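Rained until ten, then cleared. Took the 373 out to Hirlow and got off by the church to walk the river path back. I had told myself I would do the whole stretch to Kakbridge before the end of June and today seemed as good as any.

The path is in a worse state than last year. From the churchyard to the first stile it is all nettles, shoulder height in places, and I had short sleeves on. Past the stile the farmer has cut a strip and it gets easier. Two herons on the far bank. The water was brown and quick after the rain and had covered the flat stones where people usually paddle.

Stopped at the weir and had the cheese rolls. I should have brought a flask. There is a new board up about the fish pass, with a drawing of an eel on it, and it says the work will take until autumn. The footbridge stays open while they do it, apart from a few mornings.

I thought a lot about the allotment while I sat there. The letter came yesterday and the rent is going up to 31 pounds, which I can manage, but they also want every plot worked by next spring or given back. The bottom half of mine has been under carpet for two years. The top half is fine. Beans are up, the onions are small but healthy, and the slugs have had most of the lettuce. If I clear a yard or two each week I can get potatoes in down there by Easter.
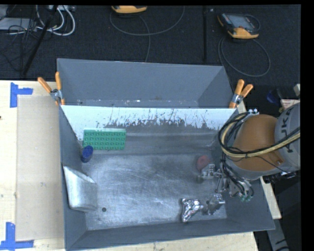
The other choice is to give up the bottom half and let somebody on the waiting list have it. I would lose the rhubarb, though, and the water butt would have to be moved. I got as far as working out where it could go and then gave up and ate the apple.

Left the weir at twenty past one. The next mile is my favourite part, under the alders, with the path close to the water. It was slippery and I went slowly. Met a spaniel on its own, very muddy, and then its owner a good way behind. Neither of them was in a hurry.

At Kakbridge the tea room was shut for a private party, so I bought a carton of orange juice at Khan on the corner and drank it on the wall. They had seed potatoes left over from spring at half price, chitted to ribbons, and I left them alone. My boots were soaked through. The left one has split along the side again where I glued it in March.

Home by four. The step counter said a bit over 20 thousand, but it was in my coat pocket and I do not trust it. Put the boots on newspaper by the back door, had a bath and then soup.

Must ring tomorrow about the gutter. Must also answer the allotment letter, as they want it back by the end of the month. I think I will keep both halves. Nettle stings still coming up on both arms and I have run out of cream.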